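This site uses cookies to remember your settings. Accept | Manage cookies

Kids' News Desk » Health » How do scientists track an outbreak?

How do scientists track an outbreak?

When a lot of people in one place get sick at the same time, it is called an outbreak. Finding out where it came from is the job of people called epidemiologists (say it like this: ep-uh-dee-mee-OL-uh-jists). They work a lot like detectives.

Step one: ask questions

Think of a town called Stakesthorpe. In April, 46 people there had bad stomach aches. Doctors told the health office, and a team began calling the people who were sick. They asked the same questions each time. What did you eat? Where did you go? When did you start to feel bad?

They also called people who felt fine. If sick people and well people both ate the same bread, the bread is probably safe. If most of the sick people drank from one fountain and most of the well people did not, the team should look at the fountain.

Step two: draw a map and a chart

Each sick person gets a dot on a map. Dots that sit close together may point to a place. The team also makes a chart of the days when people got sick. If everyone fell ill within a day or two, they may have all eaten the same bad food. If the number goes up slowly, the germ may be passing from person to person.

Step three: test in the lab

Samples go to a lab, where workers look for the germ. Germs carry a kind of code inside them. If the code from two people matches closely, they probably caught the germ from the same place or from each other.

"Children often ask me if we look at germs one by one," says Edgardo Panganiban, who works in a health lab. "Machines do much of that work now. One of ours can test 200 samples in a day."

Lab machines have many moving parts. Some use gears – wheels with teeth that fit together – to turn things by a small, exact amount.

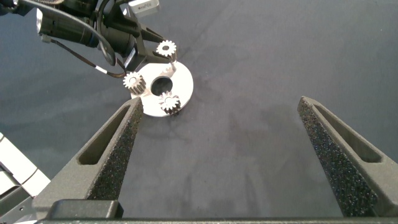 Small gears and a ring-shaped metal plate.

Step four: stop it

Once the team knows the cause, they can act. They may close a kitchen, clean a water tank or ask sick people to stay home. Then they keep counting. When no new cases have come in for a while, the outbreak is over.

What can you do?

Wash your hands with soap before you eat and after you use the bathroom. Cough into your elbow. If you feel sick, tell an adult.

Words to know

Case: one person who has the illness.
Germ: a tiny living thing or virus that can make you sick.
Sample: a small amount of something that is tested.

Shares: 46 | Comments: 0

Contact us | Copyright Josura Kids | Back to top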